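Landwood Community Board > Local Events > Stavness open day - anyone else go?

ktunstall
Sunday, 7.40 pm

Just back from the open day at Stavness and I can't decide whether I've been impressed or had. They let us in at half past ten, gave us a sticker and a biscuit, and kept us in the foyer for a talk before we saw anything move. The talk was given by Norbert Kuruc, who is in charge of the demonstrations there, and to be fair to him he took questions.

The leaflet promised "robots at home in the kitchen". What we got was a dish rack, three dishes and a toy carrot, with two arms on the same table. The job was carrot on the plate, plate in the rack, that sort of thing.
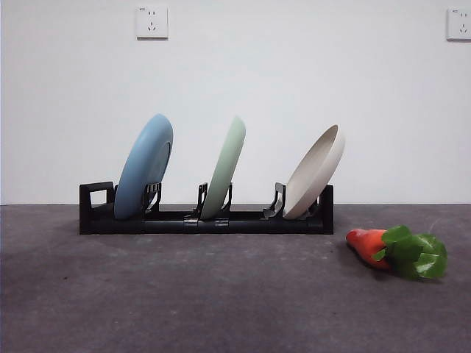 My trouble with it is how much has been tidied away before the arm gets started. My own draining board has a colander, a bread knife and somebody's lunchbox on it at any given time. I asked whether they'd tried it with a proper mess and was told that was "on the plan for September". I'd have liked to hear which September.

The handout says 1,068 practice runs. It doesn't say how many went right. I asked that as well and was told the figures were being looked at.

cleggy
Sunday, 8.05 pm

Went to the two o'clock. I think you're being hard on them, Kirsty. It's an open day, they're hardly going to wheel in a sink full of burnt pans. Two arms sharing one small bit of table without clouting each other is harder than it looks. I spent 12 years on a packing line at Kimero and we had a cage round ours, and it still managed to bend a door.

Where I do agree is the talk. Far too long, and the chairs were murder.

ktunstall
Sunday, 8.20 pm

I'm sure it's hard, Clive. So is juggling. The leaflet said it would help people stay in their own homes, and that is a big thing to put on a leaflet. My mum read it and asked me how much one costs.

I stood at the front for the carrot part, and what I wanted to know was who or what was deciding where the fingers went. Mr Kuruc said some of the runs are guided by a person and some aren't. Fine - then put up a card saying which is which. We were left to guess, and most of the people near me guessed it was thinking for itself.

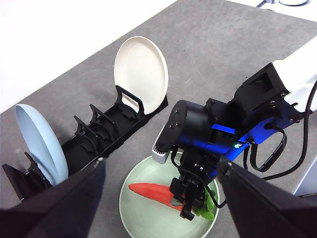

Leanne Oakley wondered whether it matters much who was steering, as her two boys were glued to it either way and have asked for nothing else since. She'd happily go again, though she would skip the talk and bring her own sandwiches, because the queue for the van was nearly 47 minutes by her watch and they had run out of cheese by the time she got there.

ktunstall
Sunday, 8.52 pm

It matters if you're being asked to believe the thing can do it alone! If a person is working it from the next room then I've watched a person tidy up very slowly. Glad the boys liked it, Leanne, I mean that.

kelly_w
Sunday, 9.10 pm

I was there too, morning session, and I've got to side with Kirsty on the card. They had a perfectly good screen behind the desk showing nothing but the Stavness logo.

On the other hand I don't mind the toy food. You start with something that won't squash or roll under the fridge. When my nephew learned to carry plates we didn't begin with the wedding china. And the dishes weren't all one shape, which I thought was a fair test of sorts.

Putting one of mine up for anyone who missed it.

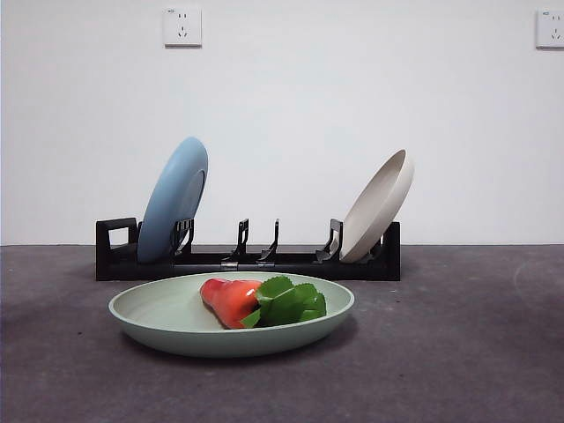 Carrot on the green plate, blue and off-white dishes in the rack. Stavness open day.

cleggy
Sunday, 9.24 pm

Good one Kelly. What did people make of the Mthembu stand by the exit? I thought that was the best of the lot and it was only a bloke with a box of gears. Explained everything, didn't promise anything.

ktunstall
Sunday, 9.41 pm

Missed it, I'd gone for the bus. Typical.

Last grumble from me, then I'll leave it alone.
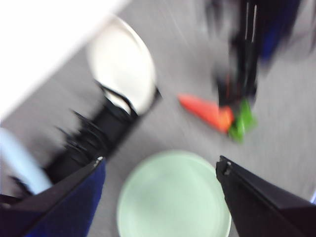

Speed is what I'd want them to be straight about. Mr Kuruc told us the arms "work at a household pace", and I wrote that down because I've no idea what it means. In some of the pictures going round, this one included, the blue on the second arm is a smear and you can barely make out the prongs on the rack, so people will look at that and think the thing is whizzing about. A blurry picture tells you very little about how long the job takes. Give me a clock on the wall and a start and a finish. They had 200 of us through the door, according to the woman on stickers, and I doubt a single one went home knowing how many minutes it takes to put a plate away.

cleggy
Sunday, 9.50 pm

I'll give you the clock. Still think it was a decent day out for nothing.

kelly_w
Sunday, 9.58 pm

There's a feedback form on the back of the handout, by the way. I've put down the card and the clock. Clive, do you want the chairs adding?

cleggy
Sunday, 10.01 pm

Yes please. In capitals.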